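Residents' Bulletin — October

Changes to the Water Supply at Fultholm Court

The Fultholm Housing Association will begin replacing the rising water mains at Fultholm Court this month. The work affects every apartment in the three blocks and will continue until the spring. Residents are asked to read this notice in full and to keep it until their own block has been completed.

The present mains were installed when the buildings were put up and have been repaired many times. A survey carried out for the Association last winter found heavy scale in the lower sections and corrosion at a number of joints, most of them in Cao House. The survey recommended full replacement, and the board approved the project at its June meeting. The total length of pipe to be replaced, including branches to the individual apartments, is 2,593 feet.

The contract has been awarded to Votanton Mechanical, which carried out the boiler work in Tolunon House two years ago. The site supervisor is Karthikeyan Fernandes. He may be reached through the management office during working hours and will be present at each of the block meetings listed in the lobby.

Order of Work

Work starts in Cao House, where the condition of the pipes is poorest. Tolunon House follows, and Garden House will be the last block to be done. Within each block the contractor will proceed upward from the ground floor, one vertical line of apartments at a time. A line consists of the apartments stacked directly above one another and served by the same riser. Residents who are unsure which line they belong to will find a chart beside the mailboxes.

Each line is expected to take 13 working days from the first opening of the riser closet to the final pressure test. For most of that period the water will remain on. It will be shut off on 3 of those days, between 8:30 in the morning and 4 in the afternoon, and written notice of each shutoff will be delivered to the door no later than one week ahead.

The Association regrets that it is not possible to offer individual dates. Requests to exchange dates between apartments cannot be accepted, as all apartments on a line must be shut off together.

Access to Apartments

The contractor will need to enter each apartment twice. The first visit is a short inspection of the shutoff valves under the kitchen sink and in the bathroom. The second is for the connection of the new branch pipe and normally lasts a full morning.

Before each visit, residents should empty the cabinet below the kitchen sink and clear the floor in front of it. Anything stored against the riser closet door must also be moved. Help with moving heavy items is available at no charge, but it must be requested from the management office at least two days before the visit.

An adult should be at home to admit the contractor. Where this cannot be arranged, a key may be left with Anqi Peng at the management office, who will sign for it and accompany the workers for the length of the visit. Keys will be returned by 6 in the evening on the same day. All persons employed on the project carry a photo pass issued by the Association. Residents should ask to see it and are within their rights to refuse entry to anyone who does not have one.

On Shutoff Days

A temporary tap will be provided in the courtyard, and drinking water may be collected from the community room on the ground floor of Tolunon House. The two restrooms next to the laundry are on a separate supply and will stay open. The laundry itself will keep its usual hours, although the machines at the far end may be out of service while Cao House is being connected.

Residents who depend on a steady supply of water for medical reasons should inform the office as early as possible. Arrangements have already been made with several households, and all such requests are treated in confidence.

When the supply is restored, the water may look cloudy or slightly brown. This is caused by air and loosened sediment. Please run the cold tap in the kitchen for five minutes before using the water for drinking or cooking, and do not run the hot tap or start a dishwasher until the cold water is clear. Should the color persist after an hour, the office should be told.

Dust, Noise, and Repairs to Walls

Drilling will be limited to the hours between 9 and 4. Some dust in the hallways is unavoidable — the contractor will sweep at the end of each day and wash the floors when a line is finished. Openings made in walls will be closed, plastered, and painted white. Residents who have wallpaper or tile around the riser should speak with Mr. Fernandes during the inspection visit so that the matching of materials can be discussed before any wall is opened.

Damage to personal property must be reported in writing within 14 days of the visit. Forms are kept at the office.

Cost

The project is paid for from the building reserve. There will be no special charge, and the monthly fee for the coming year will be set in the usual manner at the annual meeting. A sum of $2,000 per line has been put aside for unexpected repairs, and any part of it that is not spent will go back to the reserve. The full budget may be read at the office, where Jianguo Dong will be glad to answer questions about it.

Alterations by Residents

Several residents have asked whether they may use the occasion to replace a faucet or add a connection for a dishwasher. Such work is permitted, but it must be carried out by a licensed plumber at the resident's own expense and may not begin until the pressure test for the line has been passed. An application should be sent to Yiran Lu, who handles alterations for all three blocks. A drawing is not required for the replacement of a faucet. For any new connection, a simple sketch with measurements should be attached, and approval is usually given within two weeks. 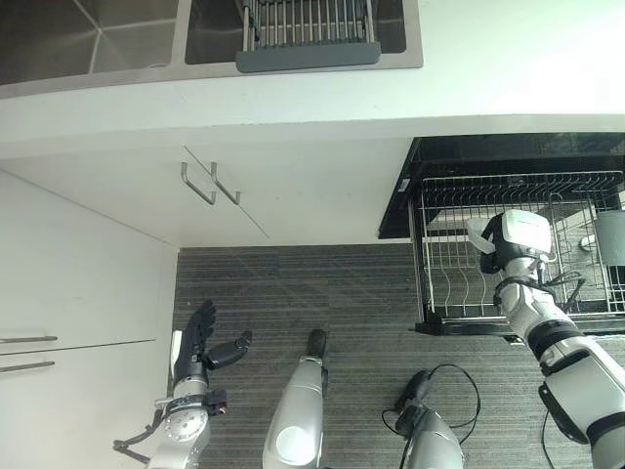 Applications that reach the office before the end of October will be considered together at the November board meeting.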